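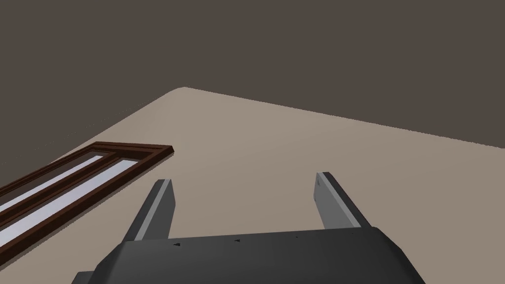 Wrist view, window task, simulated. Gripper open, window lying flat on the table.

Nurkano Household Tasks, simulation part
README, last changed September 28, 2024

What this is

Nurkano is a set of simulated chores for a robot arm with a two-finger gripper. We built it to get a straight answer to a question we hear a lot at Kukeck: can a machine do ordinary work around the house yet? The short answer from our own runs is some of it, slowly, and with help.

There are 16 tasks. Most involve one object on a bare table. A few need two objects or a door that swings.

Contents

tasks/ – one text file per task, with the goal in plain words
episodes/ – 300 recorded runs, successful and failed
models/ – the object models, including the wood-framed window
scores/ – results by task, one line per attempt

The window task

The arm starts with its fingers apart and clear of the window. It has to take hold of the frame by a rail, lift one end, and set it down again without the fingers pressing on a pane. The panes are long and narrow, with a strip of wood between them, and the policy often goes for that middle strip when it should go for the outside rail.

This is one of the hard tasks. In our last round of 40 attempts, 24 ended with the window back on the table and no contact on the glass. A person would not think of it as a chore at all, more as the first half-minute of one. Cleaning the panes or hanging the window is not part of the set.

How runs are scored

A run passes or fails. We do not give part marks for getting close. A run that goes over the time limit is a fail, even if the arm would have finished a moment later. The limits are in the task files and are generous – Waltraud Fuchs set them by doing each job by hand with kitchen tongs and multiplying by five.

Known problems

The table is plain and the light is soft and even. Policies trained only on this part do poorly in a real kitchen.
Glass does not break in the simulator. Contact is logged, nothing more.
The wrist view often shows only part of a large object. Use the second view if your method needs the whole outline.
Four of the towel runs recorded before March use the old friction values. They are marked in scores/.

Use

Free for research and teaching. Please name the version you used when you report scores. Questions about the models go to Wolfram Ehlers, questions about scoring to Waltraud Fuchs.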